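Olo Pad Comparison – Dishes Subset

README, last edited 8/4/25

Summary

This subset holds the tableware recordings from the Olo gripper pad comparison. The full comparison looks at how finger pad choice affects grasping of smooth, shallow objects with a two-fingered hand-held gripper, and whether demonstrations recorded with one pad can be used to train a policy for an arm fitted with another. The dishes subset covers bowls and small dishes only. Cups, cutlery and bottles are in separate subsets with their own README files.

Pads under comparison

Two pad sets were used:

Flotley – the softer pad. Conforms well to a curved rim, but picks up lint and needs wiping between sessions.
Corkavau – the stiffer pad. Less give at the rim, more repeatable finger position at contact.

Pad set is stored per episode in the field pad_id. Do not try to infer it from the video. Color is not a reliable indicator, and pads were swapped between sessions.

Objects and table

The objects are red round bowls, olive-green dishes in two sizes, and an orange dish with a rounded, squarish outline. All of them are shallow enough that the only usable grasp is across a wall, with one finger inside the dish and one outside. The cloth is pale blue with a floral print, and a printed interior backdrop hangs behind the table. Both were kept in because plain surroundings gave optimistic numbers in an earlier trial. 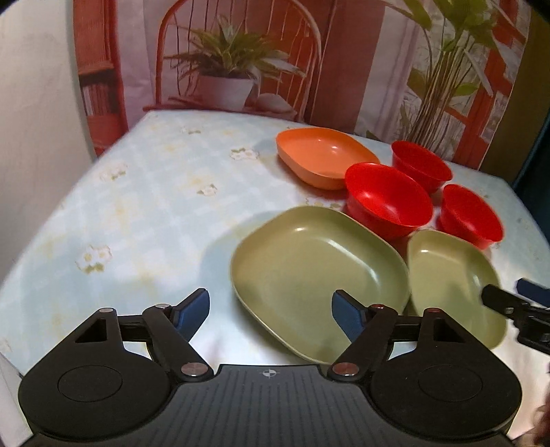

Task definition

Each episode is one attempt to pick a dish by its rim and set it down on a clear part of the cloth. The operator starts with the fingers open and approaches from the front of the table. An episode ends when the dish is released or when the operator aborts. Nesting one bowl inside another is not part of this task.

Success is labeled by hand from the video. A slip that the operator recovers from counts as a success, with slip set to true. Contact with a neighboring dish is recorded in neighbor_contact and does not count as a failure.

Contents

episodes/ – 800 episodes, one folder each
calib/ – camera intrinsics and finger geometry, one file per session
labels.csv – success, slip, neighbor contact, pad_id, target object
splits/ – train and test lists

40 episodes are held out for testing. The split is by layout, so no test layout appears in training. Session 9 was recorded with a loose wrist mount and is excluded from both lists. Its files are kept for anyone working on calibration drift.

Camera and marker

Video comes from the camera on the gripper. The fingers and the crosshair marker on the gripper body are in view during normal operation, and the marker is used to check that the camera has not shifted relative to the body. If the marker center moves more than the tolerance in calib/ allows, the session is flagged.

Finger opening is logged by the controller and resampled to the video timestamps. The Ekanayake controller reports opening between the finger mounts, not between pad surfaces. Subtract the pad thickness given in the calibration file before comparing pad sets.

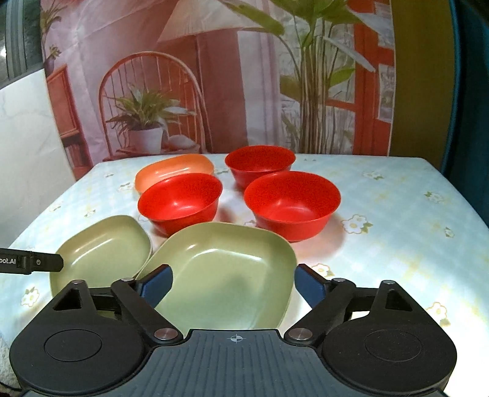

Opening values are clipped at the mechanical limit. A flat section at the top of the trace means the fingers were fully open – it does not indicate a dropped signal.

Known issues

Glossy walls produce moving highlights, and depth estimated from the video is poor inside the dishes. Masking the dish interior helped in our tests.

The brighter side of the table can saturate. Exposure was locked per session and cannot be corrected after the fact.

Other gripper parts can enter the view from the side. These pixels are not masked in the released video. Use the per-session masks in calib/ if your method is sensitive to them.

Rim grasps on the smaller green dish are underrepresented with the Corkavau pads. Weight by object if you report a single number.

Not suitable for

Force estimation (no force sensing was logged), liquid handling, or claims about pad wear. Pads were replaced before wear became measurable.

Versioning

Label fixes go into labels.csv with a new revision number. Video files are not changed between revisions.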